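Wundstead Toiletry Sorting, Fault Subset

README, revision 2

Last edited 29 September 2025 by Mamta Dixit

Summary

This is the fault subset of the Wundstead toiletry sorting set. It holds 300 two-arm episodes in which the run ended early, the software stopped an arm, or the operator pressed stop. The full set has 1103 episodes and is described in its own README. If you want clean demonstrations for training, use the full set with the fault subset removed. If you are working on failure detection, grasp checking or stop logic, start with these files.

The task is the same in every episode. Toothbrushes and a few other bathroom items are on the table, and the two arms are asked to move the brushes into the wire basket at the back. Some episodes use brushes still in their packaging. Others use bare brushes, often lying across each other. 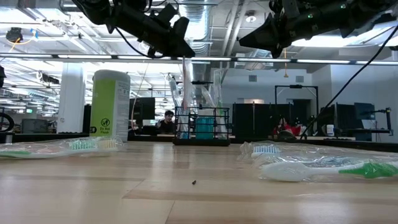

Photo: Pui-shan Yuen, Wundstead

Packaged brushes

Most of the dropped items in this subset are packaged brushes. The wrapper is clear and wrinkled, and the gripper often closes on a fold of plastic with the brush handle outside the fingers. The width reading then looks like a good grasp, because the folded plastic has some thickness. The arm lifts, the brush swings down, and it falls on the way to the basket.

The first version of the controller had one grasp check, made right after the fingers closed. It passed most of these. The second version checks again after a short lift. Episodes from both versions are included, and the field controller_version tells you which is which. Do not pool them when you report a detection rate.

A second problem with the wrappers is glare from the ceiling lights. The pose estimate for a wrapped brush sometimes jumped between frames, and the arm followed it. We log this as pose_jump. If the jump was large enough to trip the speed limit, the episode is also marked soft_stop.

The arm contact fault

The reason this subset was split off is a fault we found late in collection. When both arms had targets near the middle of the table, the planner was supposed to give one arm priority and make the other wait. The wait message went out over the same link as the status messages. When that link was busy, it could arrive up to 80 milliseconds late, and by then the second arm had already started to move.

In most cases the arms passed close and did not touch. In two episodes they did. The first was a light contact between the gripper housings, and the arms stopped on the torque limit. In the second, the right gripper pushed the left one down onto the tabletop. Casimiro Iglesias pressed the stop button and the run ended there. Nobody was hurt. One finger pad on the left gripper was torn and was replaced before the next run.

The wait message now has its own link, and an arm will not enter the shared zone until it has a confirmed release from the other one. No contacts have been logged with that change in place. The zone boundary is saved in zones.yaml, in table coordinates. It was measured by hand, so treat it as approximate.

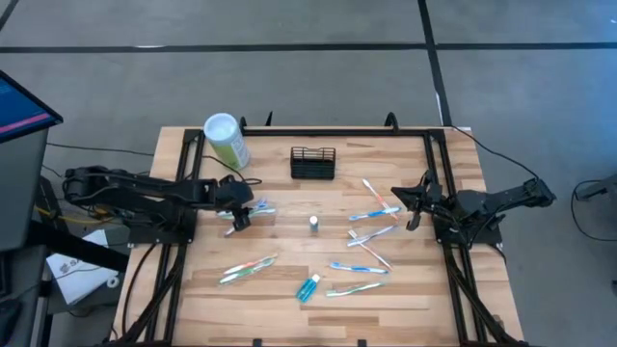

Anel Dlamini wrote back after reading the first draft of this section that the late message was only half the fault, and that a controller which treats silence as permission to move will fail again over some other link. Dlamini asked for the original planner logs to be released along with the episodes. They are in logs/planner, with the clock offset for each arm in the header line.

Labels

Each episode has one primary label and any number of secondary ones.

drop: the item left the gripper before it reached the basket
missed_grasp: the fingers closed and the item stayed on the table
double_pick: two brushes came up together
pose_jump: the estimated item position changed suddenly
soft_stop: the software stopped one or both arms
operator_stop: the stop button was pressed
arm_contact: the arms touched each other

Labels were set by Feng-yi Tu and checked by Pui-shan Yuen. Where they disagreed, both labels are kept and the field label_disputed is true. Most of the disputed episodes are double_pick, where a crossed brush was dragged a short way and then came loose. We did not settle on a rule for how far is too far.

Known problems in the files

The Surnley release of the logging tool dropped torque readings when the disk was slow. Affected episodes have torque_gaps set to true. The gaps were left empty and were not filled in.

In some episodes the operator_stop time is later than the moment the arms lost power. The button cuts power directly and the logger hears of it afterward. Use the motor current to find the true stop.

Camera views are not lined up to the same clock in the oldest files. The Kuo script in tools will shift them, but check the result by eye on a fast arm movement.

Safety note

Do not replay the arm_contact trajectories on hardware, even at reduced speed. The team at Brukville asked whether this could be done with the grippers taken off. We advise against it, as the wrist links pass through the same space. Simulation is fine.

Anyone running the old controller for comparison should use one arm at a time. The setting is single_arm in config.yaml, and it is off by default in the old version.

Contact

Send label corrections to Feng-yi Tu and questions about the stop logic to Casimiro Iglesias. Please include the episode number and the controller version.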